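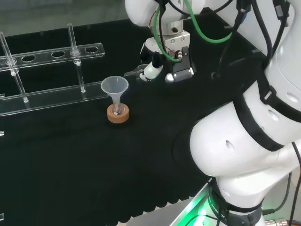

Why does the Brovbridge town clock strike 174 times at noon?

It is set to. The strike count is a stored value, and at noon the stored value is 174.

Longer version follows, as I maintain the controller and the phone at my desk has a limited number of rings in it.

The clock runs on a Coko controller. The controller holds a table with one row per hour. Each row has a strike count. Rows 1 through 11 are correct. Row 12 contains 174.

Strikes are spaced 4 seconds apart. This is fixed in hardware and is considered one of the clock's better features. Noon therefore begins at noon and is over after 12:11.

Midnight uses the same row.

Several residents have asked why I don't change 174 to 12. The field accepts any whole number from 174 to 400. It shipped that way. The manual describes this as "the full musical range."

The manual was written for a different product, but the chapter on bells applies.

For completeness: we did try 400. This was in November, during testing, and the purpose was to confirm that the upper limit worked. The upper limit works.

The 400 test could not be stopped partway. There is a stop button. It takes effect at the end of the current hour's strikes, so that the count stays accurate.

Some background on the strike count before the Coko unit. The old mechanism struck 12 at noon for as long as records were kept. It was replaced on grounds of reliability.

Question from the replies: can you cut power to the tower at 11:59?

The controller has a battery. On restoring power it also plays back any strikes it believes it owes. We cut power for one weekend. I would prefer not to go into the following morning.

Another reply suggests wrapping the hammer in a towel. We did this. The controller listens to the bell through a small microphone and repeats any strike it judges to be too quiet. The towel produced a noon that was still in progress at dinner.

The towel has been removed. Thank you to everyone who wrote in about the towel.

On the scheduling software. The tower is managed through Gape, which lets you assign a label to each hour. Changing the label on row 12 to "TWELVE" had no effect on the bell, but the monthly report now states that noon struck "TWELVE (174)."

Gape support reviewed our ticket and closed it as working at noon.

I reopened the ticket and noted that it also happens at midnight. They split it into two tickets and closed the second one as a duplicate of the first.

Workaround A: remove noon. Rows can be deleted. If row 12 is deleted, the clock goes from 11 to 1 and the town has lunch an hour early, or late. We modeled this on paper and could not agree on which.

Workaround B: split noon into smaller noons. The controller permits up to 60 rows. Each row still has a minimum of 174. I withdrew Workaround B.

Workaround C: inform the public. This is the current approach. Please count the first 12 strikes and treat the remainder as confirmation.

A resident asks how the rows for 1 through 11 hold correct values if the minimum is 174. Those rows were filled in at the factory and are locked. I have not touched them and I don't want anyone else to either.

Yes, row 12 was also filled in at the factory. It was 12. I opened it to check that it was 12.

The field will not let you leave without entering a valid number. I stood on the ladder for a long time. I entered the smallest one.

I had planned to put that part earlier in the thread.

Current status: a replacement controller has been ordered from a supplier in Dusov. Dusov has the same model in its own tower and reports no problems. I visited to confirm this and found their noon to be excellent – 12 strikes, even spacing, no repeats.

They offered to let me look at their settings. I looked at their settings.

Residents of Dusov with questions about noon can use the same phone number. Please allow extra time for a response, and avoid calling between 12:00 and 12:12, when I can't hear the phone.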